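Canned vegetables account for 415 of the product lines held at the Estgate warehouse, and most of them spend longer on a shelf than the buyer expects. Shelf life is set by three things: the acidity of the contents, the condition of the seam, and storage temperature. High-acid goods such as tomatoes and pickles keep their best quality for 12 to 18 months. Low-acid goods such as beans and corn hold for two to five years.

## Seams and linings

The double seam joins the lid to the body in two rolling operations. Overlap is the figure that matters most, and Cudier, which packs for regional grocers, pulls nine cans per shift for teardown. A lining separates metal from food. Acidic contents attack it slowly – faster in a warm room – and the first sign is usually a change in flavor.

A small can with a green label and a gray metal lid takes up little counter space, but small formats have more metal surface per ounce of food, so lining quality counts for more.

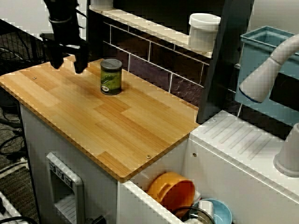 ## Storage at home

Keep cans between 50 and 70°F, away from the stove and out of direct sun. Damp cabinets rust the rim first. Surface rust that wipes off is harmless; pitting is grounds for disposal. Discard any can that bulges, leaks or is dented along the seam.

Fimcombe, a small packer of relishes, prints the pack date on the base in plain form. Degefa uses a plant code, which has to be looked up. Write the purchase month on the lid in marker and put new cans at the back.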